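OK so people keep asking what I do all day now that I'm on the data side, so, a thread. Grab a coffee.

We're collecting demos for a kitchen policy, all in sim for now. Goal for January is 3000 good ones. We're at 224. Yes I know.

The way it works: I drive the arm, the sim logs every joint and every view, and at the end I mark the run keep or toss. Then the kitchen gets reshuffled and I go again. And again!

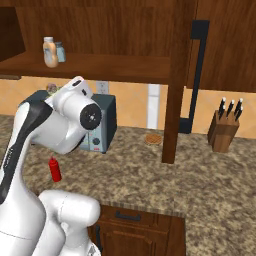
The tossing is the hard part for me. A run can finish the task and still be junk if I dithered over the counter for half of it, and the model will happily learn the dithering. Ask me how I know (our first policy hovered. Just hovered. For ages.)

Marwan Issa on my team keeps way more of his messy runs than I do. His argument is that a policy that only ever sees clean demos has no clue what to do after a bad grasp. We've been going back and forth on this for 2 weeks and I'm starting to come around, ugh.

So the new deal is: fumble and recover, keep it. Fumble and give up, toss it. Hesitate for no reason, toss it and go get a snack.

Other thing I'd tell anyone starting out: write the task instruction BEFORE you drive. I did my first batch the other way around and ended up with captions like "move the thing over." Had to redo them all in one evening.

We moved our labeling over to Dendix last month and the replay scrubber alone is worth it. Exports are still slow, if anyone from there is reading this, hi, please.

Next up is 300 runs with the lighting randomized. Will post the success rates when the training run is done, good or bad. Back to driving!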